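Snack table layout for a self-serve break – where do the trays go?

Posted September 16, 2025 in Catering & Events

I look after the refreshment table for a training day that runs every month. Each person takes a rectangular tray, puts a sandwich, a drink and a packaged snack on it, and goes back to their seat. Attendance is usually 19 or 20, but the November session is confirmed at 37 and the line is already slow with the smaller group.

The current setup is one brown table. Sandwich wedges are in a round wicker basket, the bottles are on a tiered acrylic rack, and the bars and crackers are in a white tray. Small jars and other packaged goods go on a stepped acrylic stand. People load from one side only. I can get a second table of the same size if it is worth the floor space.

What I want to know is the order of items, and whether the tray should have a fixed loading spot or be carried along the line.

Flutero 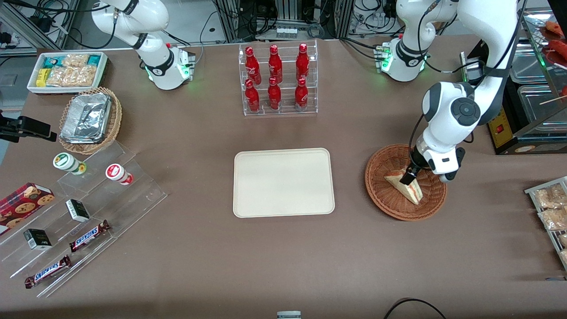
Should the drinks go before or after the sandwiches?

After. A full bottle is the heaviest item and the one most likely to tip, so it should spend the least time on a moving tray. Sandwiches first, then packaged snacks, then drinks at the exit end.

For the loading spot, it depends on the head count. With a fixed spot in the center, everything has to be within reach of one person, and only one person can load at a time. That is acceptable for a small group. At 37 it becomes the bottleneck. Switch to carried trays, stack them at the entry end, and leave a clear strip along the front edge of the table wide enough to set a tray down at each stop.

Other points:

Keep the tiered rack at the back. It is the tallest thing on the table and will block the view of anything behind it.

Use baskets with low sides for sandwiches. If the sides are high, people dig through the wedges and the filling comes out. Line the basket with paper and provide tongs.

Turn the stepped stand so that its steps face the line. Small jars go on the lower steps, upright, with the labels forward.

If you do get the second table, duplicate the whole sequence on it. Splitting food and drinks between two tables only makes two lines out of one, and everyone has to stand in both.

Skeltix

We just put drinks on a separate cart by the door. Works fine.

Tundow

Agree with most of the above, with one correction on sandwiches. Do not put out the full quantity at the start. We serve larger groups (225 at the last one) and refill from covered containers kept chilled – one basket on the table and one ready to swap. Swap the whole basket and do not top up the old one, otherwise the oldest wedges stay at the bottom.

Label each basket with the filling and the allergens. People who have to open a sandwich to check it will hold up the line more than any layout problem.

Nguyen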